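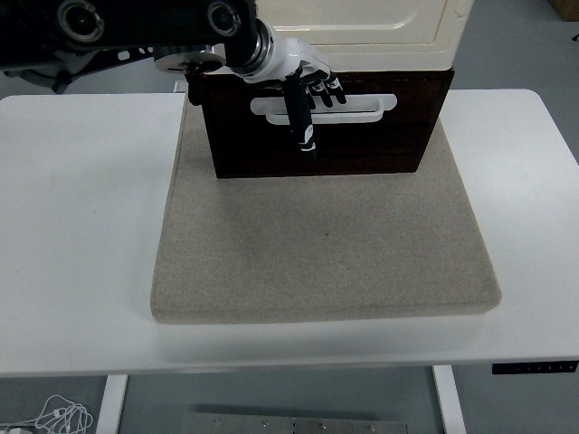 Getting out the door for an early run is mostly a job you do the night before, and I say that as a person who has stood in a dark kitchen at 5:15 looking for one sock. I've been doing morning runs for a good while now, and the routine below is the one that finally stuck. It starts with giving all your running stuff one home. A plain wooden drawer is perfect, dark brown and boring, with the kind of handle you can get a finger through when you're half asleep. A bin or a shelf will do too, but I like a drawer because I can shut it and stop looking at my gloves.

What goes in (and what stays out)

Only things you run in or run with. Mine has shorts, tights, two long-sleeve tops, socks already paired up, a hat, thin gloves, a reflective vest, a headlamp, anti-chafe balm and a few gels. No race shirts! Race shirts breed. If you own more than you can wear before the next laundry day, put the extras somewhere else.

Keep the headlamp in the same corner every time and charge it after the run, while you're having breakfast. I used to charge mine at night and forgot it constantly.

Shoes live by the door. Mine are usually muddy and I don't want them anywhere near clean socks.

The night before

1. Check the weather for the hour you'll be running. The daytime high is useless to you at 5:30 in the morning.

2. Pick your clothes and stack them in the order you put them on, so underwear and socks on top, jacket at the bottom. I leave the stack on the bathroom counter and get dressed in there so the light doesn't wake anybody.

3. Decide on the route and the distance. Write it down if you're a negotiator like me. "Five easy, river path, out and back" on a sticky note is plenty. If I leave it until morning I will talk myself down to three.

4. Fill a glass of water and put it next to the coffee maker.

5. Set the alarm, then put the phone where you have to stand up to reach it.

The whole thing takes less time than brushing your teeth once you've done it for a week or so.

The morning

Alarm, bathroom, clothes, water, in that order. I don't look at messages until I'm home. For anything under an hour I go on an empty stomach, or with half a banana if dinner was early - but that's very personal, and if you get shaky without food then please eat something. Toast with jam sits well with most people. Give it a little time to go down before you start.

Then walk. I walk to the end of my street before I run a step, every single time, and my calves have been a lot happier for it. After that the first mile is slow. Embarrassingly slow, if you're the type to care about what your watch says. Cold legs need it, and you'll make it up later without trying.

My standard weekday loop here in Grarnham takes me 43 minutes, and I've learned to plan backward from when I need to be in the shower. Do that with your own loop. Time it once at a truly easy effort and use that number, never your best day.

Dressing for it

Dress so you're a bit chilly standing on the porch. If you're cozy before you start, you'll be peeling layers off at the first stoplight and tying them around your waist. In January I wear tights, one long-sleeve top, the vest and gloves, and add a light jacket if it's windy. The gloves come off first, so make sure you've got a pocket for them.

Wear the reflective vest even when it's starting to get light. Drivers with the sun coming up in their eyes can't see much of anything.

When you miss a morning

You will. Last winter I was getting ready for the Ikska Hill Run, which has 1,322 feet of climbing and no sympathy at all, and I'd made myself a chart on the fridge. I got 17 mornings in a row, caught a cold, missed four and very nearly gave the whole thing up over a chart! So my advice is to skip the streaks. Put the stack out again that same night and go short the next day, even if it's just to the corner store and back. Don't try to squeeze the missed miles into the weekend. That's how I ended up limping around Istau on what was supposed to be a vacation.

If you're missing mornings all the time, look at your bedtime first. Moving it earlier by fifteen minutes for a week, and then another fifteen, worked better for me than one heroic early night that left me staring at the ceiling.

Putting it all away

When you get back, wet things go straight in the wash or over the shower rod to dry. Anything still wearable goes back in its place. Turn your socks right side out before they go in the laundry - a tiny thing, but you'll be glad of it when you're pairing them up. Then restock whatever you used. I keep the gels at the front so I notice when I'm on the last one, usually the salted caramel, which I bought far too many of and still can't finish.

Filed under: Running > Getting Started > Morning Routines

Print this page | E-mail this to a friend

Contact | Copyright, all rights reserved | Back to top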